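Ticket 306: Pegboard fittings at the Jerovbridge workshop
Status: open
Opened by: Tomos James

Hello Drika support, and thank you for getting back to me so quickly on Thursday! I've been through your list with a cup of coffee beside me, and I'm writing down what I found while it's fresh. 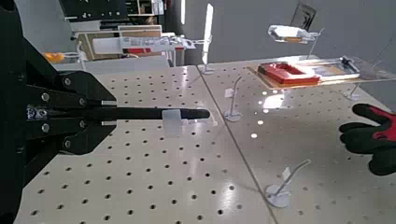 The wire stands are my first worry. When I nudge the board, one or two of ours rock a little, and I'd love to know if there's a pad you recommend. They have flat round bases, and the tabletop boards under them are full of round holes, so perhaps the base lands partly over a hole. I've left the little white tags on the wires for now in case you need them.

Next, the hooks on the upright board. You asked me to try 2 mm spacers (the Plultero ones), and I have, but the middle hook still feels loose to me.
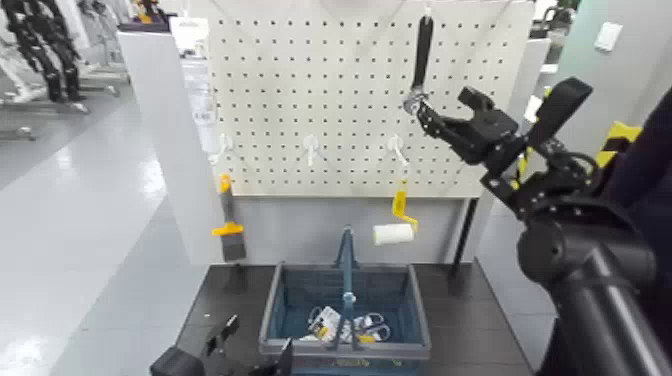

Photo: Tomos James

The scraper and the roller are on the outer hooks, and I've kept the middle one free until I hear from you. Those holes are square, so the round Tak pegs I had in a drawer were no help at all. Could you send a replacement hook, please? White again if you have it.

Warmly,
Tomos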